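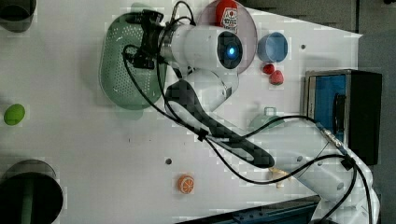
Figure 1. The arm and the toy kitchen table used for all the trials.

Final report: does a second view help a robot tidy a table?
Group Banier

1. What we wanted to find out

Our project used the Urkalero software to train a robot arm on simple kitchen tidying with toy food and dishes. The earlier group used one fixed camera over the table. We wanted to know if adding a second camera at the wrist would give fewer failed grasps, with everything else left the same.

The difficulty with the overhead view is easy to see once the arm is over the table. The wrist housing and the forearm hide part of the work area, and the cables hang across it as well. Whatever is under them is missing from the picture the software has to work with.

2. Method

We recorded 900 demonstrations by hand control, spread over the six tasks in the Turkesix task list. Each task was one short instruction, for example moving a piece of fruit to the colander or taking the ketchup bottle off the plate. Start positions were changed between recordings.

We then trained two versions of the same model. Version A was given the overhead view only. Version B was given the overhead view and the wrist view. Training settings were copied from the Sperling baseline and we did not tune them.
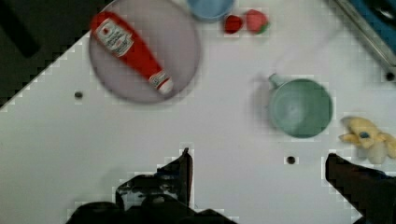

Why not use the wrist camera by itself?
Early in May we tried it, and the model lost track of the goal as soon as the gripper moved away from it, so we kept the overhead view in both versions.

3. Results

Each version was tested nine times on every task. A trial counted as a success if the item was released in the right place without help.

Version B did better on small items. Most of the failures in version A were grasps that closed just beside the fruit, and these were much less common with the wrist view. On the plate and bottle task there was no clear difference. Both versions were poor at lids with a loop handle, where the fingers often pushed the lid along the table.

Version B was also slower to train, and two of its runs had to be restarted after the image streams went out of step. We left those runs out.
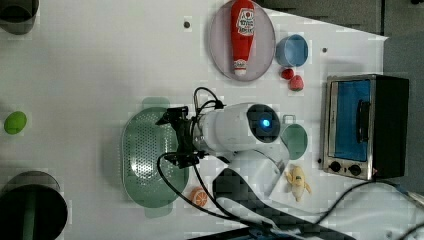 Banier's report would be stronger with the layout held back for testing, Sperling wrote in the review comments, as the start positions changed but the set of objects never did. The same comments asked if version A would catch up with more demonstrations.

We agree with the first point. We cannot say how either version would do with objects it has not met. The second we did not have time to test.

4. Next steps

Repeat the tests with new objects, and record more lid grasps from different sides. The recordings and settings are in the Urkalero project folder.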